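Kitchen & Home > Decluttering > Opinion

Home | Posts | Kitchen | About | Older

I have never trusted a matching set. Somebody at Clolura, where I bought most of my current plates and bowls, has decided that pale colours make people calmer at mealtimes, and so everything they sell comes in mint, or lavender, or a sort of pinkish-grey that looks as if it has been left on a windowsill. I bought it anyway. It was in the sale and the old stuff was chipped.

The claim on the box was that the whole range "lives together", meaning it nests. I had my doubts, and after two years in a galley kitchen in Pradalside with one decent cupboard I can report that the doubts were justified. The round plates stack with the round plates. The bowls go inside one another if you force them. The oval pieces go with nothing whatsoever, and an oval plate put under a round one tips every time you shut the door.

So in September I read one of those long articles about sorting out your kitchen, the kind where you take every single thing out and lay it on a table and ask what it is for. I was rude about it to anyone who would listen and then I did it. 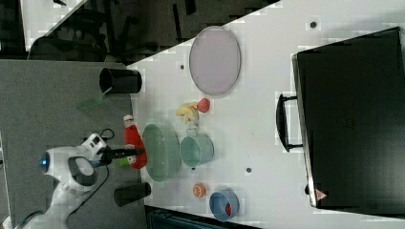
Oval bowl, mint pot, lavender plate, and the suitcase waiting alongside.

The article says to sort by use. Fine, but what is the use of a big oval bowl? It's too wide for cereal and too shallow for a proper salad, and if you put fruit in it the fruit all slides down to one end. I have seen them photographed with three lemons in. I don't own three lemons at any one time. In my house a bowl like that ends up holding post.

The pot with the short handle I will defend. Short handles get sneered at, and I did some sneering myself before I had one, but a long handle in a small kitchen is a thing you catch with your hip. My Zürcher saucepan has a handle you could row a boat with, and it has had me twice. The trouble with a short one is that it heats up along with everything else and you need a cloth, so I keep a cloth on the oven door. Not much of a price.

Then there are the cups. Black, straight-sided, no handle. I was told by the man in the shop that they were "very honest". They roll, for one thing. Lay them down anywhere and they're off towards the edge, and standing up they go over if you look at them. You also can't see a tea stain in a black cup, which some people would count as an advantage and I would count as the opposite.

Play food turned up in the same heap: bananas, something round and red, a bit of orange. If you have had small children through the house you'll know that it gets into the real crockery and stays there. I don't hold with the advice to keep it in a labelled tub. I have had a labelled tub. The banana was never in it.

The suitcase was my own idea and I was rather pleased with it. Instead of a charity bag, which sits in the hall for a month, you put the things you're unsure about in a suitcase and shut it. If you haven't opened it by the time you next go away, whatever is inside goes. It does rely on going away, and this has not been a great year for that. It also relies on having a case you can spare. I measured up for one of those Kovero storage benches instead, but it was 592 mm deep and the gap beside my fridge would not have taken half of it. It was also £70, to store things I was trying to be rid of.

I will say that laying it all out is useful, and I say so through gritted teeth. You notice duplicates. You notice that you always reach for the same two or three pieces. What I don't believe is the part about feeling lighter afterwards. I felt hungry, and there was nowhere to put a sandwich.

Plates were the hard bit. My feeling is that a household needs one plate per person and then the same again for when those are dirty. Everything beyond that is vanity. But I go soft over a plain round plate with no pattern on it, and I kept putting them back on the "stay" side when I wasn't watching myself. The green one with the little holes in it was another matter. A dish with holes is either for draining or for show, and I already own a colander. I moved it from one pile to the other and back again.
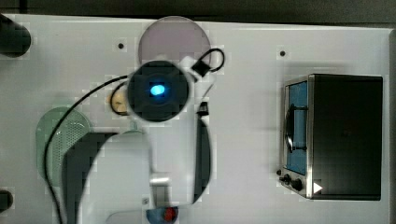 Keep the one with the holes, wrote Moorhen in the comments under my last post, where I'd asked what people do about draining dishes. You'll want it for washed grapes and for anything fried, and a colander takes up four times the room. It was the colander I got rid of.

Well, I'm not convinced. I don't fry much, and grapes can drip on a tea towel like they always have. But it's a fair point about the room, and I did go and look at the colander, which has feet, and a rim, and two ears sticking out, and won't go inside anything. So the holey one stays for now, on trial.

For anybody who wants the final score: the round plates stay. So does the short-handled pot. The blue bowl stays, being the right size for porridge. The black cups are in the suitcase and I haven't missed them. The big oval bowl is in there as well, and the oval plate is on top of the cupboard, where I can't reach it without a chair, and I'm told that is cheating.

I read the article again afterwards to see what I was meant to do next. It wanted me to buy 32 drawer dividers.

Filed under: cupboards, crockery, having a moan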